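Ice bowl

An ice bowl is an open bowl used to hold ice cubes at the table, so that people can fill their own glasses. It differs from an ice bucket in having no lid, no handle and usually no insulation. The name is also used for a bowl molded out of frozen water, a separate item not covered in this article.

Form and materials

Most ice bowls are round and fairly shallow, with a wide mouth that leaves room for tongs or a scoop. Glazed stoneware, glass, enameled steel and plastic are all in common use. Some have a perforated tray in the bottom that keeps the cubes out of the meltwater. The Morex catalog lists such trays separately, in 2 sizes. Many households simply use a cereal or salad bowl.

Use

The bowl is filled shortly before drinks are poured. A small bowl serves up to four people; larger groups generally need a second one or a refill from the freezer. Cubes that have partly melted tend to freeze together if they are put back, and are normally thrown out.

Water, juice and soda are poured after the ice. For small cups, one or two cubes are enough, as more leave little room for the drink. Health guidance in most places treats ice as a food, and it should not be picked up with the fingers or scooped with the drinking glass itself, which may chip.

Reusable cubes

Clear acrylic cubes are sold for table displays and photography. They do not melt and are not meant for drinks. Reusable cooling cubes, filled with water or gel and sealed, are washed and frozen again after each use.

Table setting

The bowl is placed within reach of the cups, often on a mat or cloth that protects the tabletop from moisture. Pale colors are common. 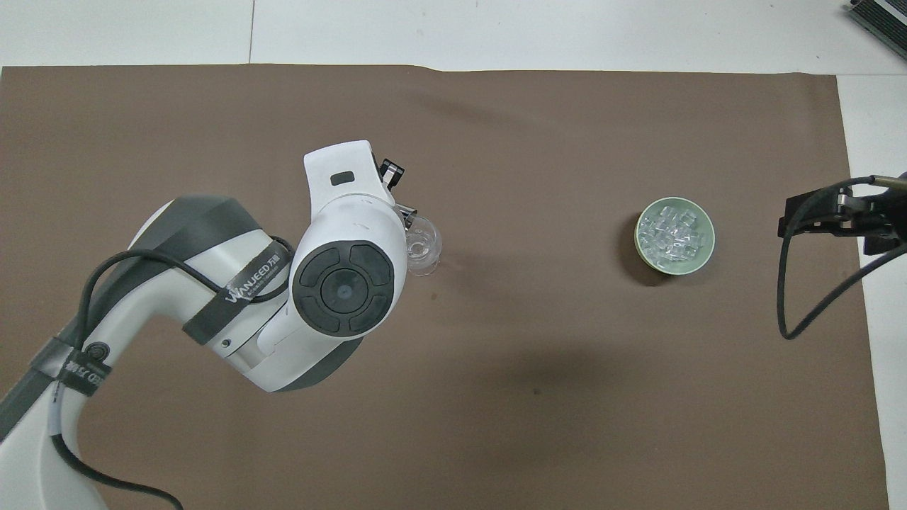
Stetsiuk, in the Hatgate housekeeping guide, held that a mat alone was never enough under real ice and that a saucer should always go between the two. Later editions of the guide drop the saucer and recommend a folded napkin.

See also: Ice bucket; Ice tongs; Tumbler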